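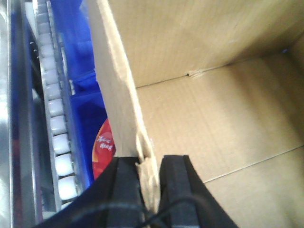 Sunday, packing bench, entry 18

Joltelow wants the sample parts boxed by the end of May, so today was cartons. We have two kinds. The Qiu ones are stiff and fold square. The Ikell ones are what we have plenty of.

The Ikell flaps go soft at the lower edge after a few openings. The outer paper lets go first, then the fluting turns to felt, and after that you are basically folding a tissue. I opened and shut one flap until it gave up. It lasted 89 cycles, which is 89 more than anyone will ever do on purpose, but the fraying was well along before then and I'd have been embarrassed to mail it by the halfway point. A second carton from the same bundle made it to 4. I have written both numbers down and will let them argue.

Tape helps. Tape on the inside of the crease helps more, and looks less like an apology. Do not tape over a scuffed patch and then change your mind, as the tape takes the patch with it.

Small stuff goes in the blue bin until its carton is folded. The bin has outlived three labeling schemes and shows no interest in the fourth.

Also ran the lint roller over the gray mat, corner to corner, at 3 p.m. By 3:30 it was collecting fluff again. Cardboard dust seems to be a renewable resource.

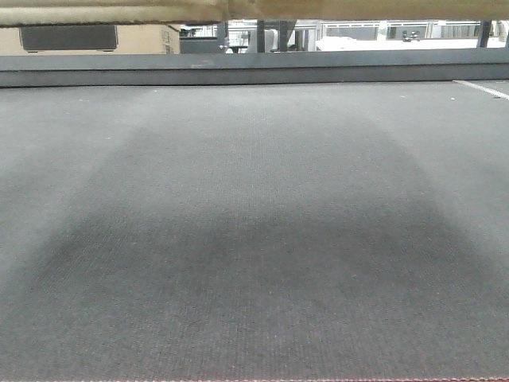

Can the gray mat be wiped down with a wet rag?

Use the roller or the small vacuum first and keep water for actual spills. Damp felt turns cardboard dust into paste, and then it's in there for good.

To do: ask Gillero if they still sell the heavier flat cartons in small lots. Move the Ikell bundle off the floor. Find the other tape gun, last seen near the first tape gun.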